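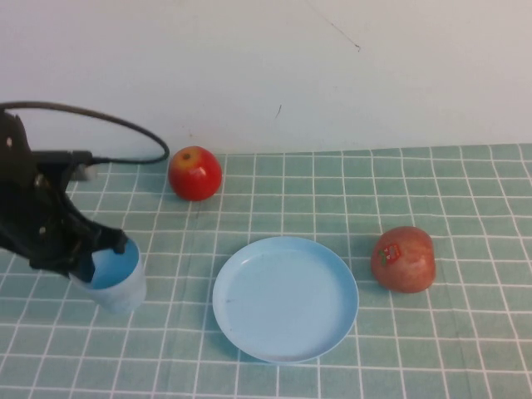 Filed under: Kitchen & Table

I have finally given in and bought a tablecloth I don't have to iron, and I am a little bit in love with it. Mint green, thin white lines making a grid of squares all over, and it makes our very ordinary off-white wall look like I planned the whole thing (I did not, and there's a scratch up there I keep meaning to paint over).

It started with the plate. I found the light blue one in April at the Negash shop, in the bin by the register, two dollars, plastic, with a nice raised rim so things don't roll onto the floor. My sister-in-law Fouzia says plastic plates are for picnics and toddlers. Fouzia has also broken three of my good ones, so I'm not taking notes!

Then I needed a cup to go with it. The one I picked is frosted white on the outside and pale blue on the inside, and you can see a bit of light through it. I love that the blue is hiding in there. I'd have bought the whole stack if Shagufta hadn't been standing next to me with the car keys in her hand.

Now, apples. I've been trying a different kind every time I shop, and this week I ended up with two that don't match at all. One is the shiny bright red kind with the yellowy-orange patch up by the stem, a real storybook apple. The other is a duller, streaky pinkish red and still has its sticker on. Guess which one I liked better? The streaky one, by a mile. Crisp, a little sour, great with salt (try it before you make a face). The shiny one was fine but kind of mealy in the middle, so the rest of that bag is going into a crumble. 15 minutes of peeling and I can forgive it.

Next up is napkins. I'm stuck between plain white and a yellow check, and I worry that check on top of a grid is going to make everybody dizzy at dinner. Waqas votes for paper towels. If you've mixed patterns on a small table and lived to tell about it, leave me a comment, I need to order by the 11th to get the free shipping.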